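Divstead Hand-Held Gripper Kit: Frequently Asked Questions

Cloth handling with the light gray grippers and the printed marker block. 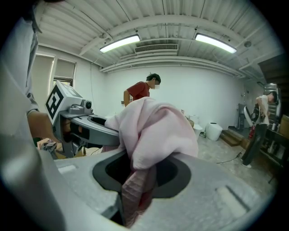 What comes in the kit?

The standard kit has 2 hand-held grippers, a camera unit and marker block for each, charging leads and a carry case. Cloths, bins and other practice items are not included.

Do I need a robot arm to use it?

No. You hold the grippers and do the task yourself, and the kit records the motion and video. The recordings can be used later to train an arm fitted with the matching Tadari gripper.

Can it pick up thin fabric?

Yes. The opening is lined with dark rubber, and most users start with towels, pillowcases and small blankets. Very slick linings can slip. For those we sell a softer liner under the name Kesitz.

How much does each gripper weigh?

436 grams with the camera unit fitted. Most people take a break after nearly an hour of steady work.

Can two people work on the same item?

Yes. Pair all the grippers to one session before you start. Each marker block must have its own pattern, so check the number printed in the case lid if you have bought a second kit.

What kind of room do I need?

An ordinary room with even lighting is fine. Keep the markers clean and don't cover them with your sleeve. Tape down any cables you will be stepping over.

How much can I record?

The supplied card holds 800 short takes. When it is full the gripper beeps and stops. Copy the files off before you format the card.

Are people's faces stored?

Faces are blurred when you export. The raw files on the card are not blurred, so handle them under your own privacy rules.

How long is the warranty?

2 years on the grippers. Rubber liners are wear parts and are not covered.

Can I rent one first?

Rentals go through Kárason and run by the month. The next open slot is in January. Write to Kaj Brynjólfsdóttir at the rental desk and include your shipping address.

Page updated 5 September 2023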